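Bunari Adds Terracotta-Red Bowl to Mersha Tableware Line

August 2021

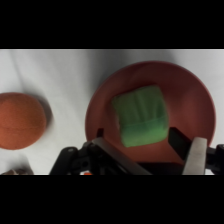 Bunari has extended its Mersha tableware line with a round bowl in a matte, dusty red finish. The model, listed as item 821, goes on sale in November through the Dreretti store and regional dealers.

The bowl measures 196 mm across the rim and weighs 410 g. The inner wall is smooth and is edged by a thin, slightly darker rim. Under even light the upper wall reads slightly pink, and the lower interior reads as a deeper reddish brown. Variation in tone between production lots falls within the tolerance given in the Mersha data sheet.

Item 821 is intended for fruit, bread and small household goods. It can be used on a bare table or on cloth. Hand washing is recommended. Abrasive pads will mark the finish and are not covered by the warranty.

The bowl ships singly or in cases of six. Dealers who stock the earlier Burkar bowl, item 747, can keep their current shelf spacing. Samples and data sheets are available on request from the Bunari trade office.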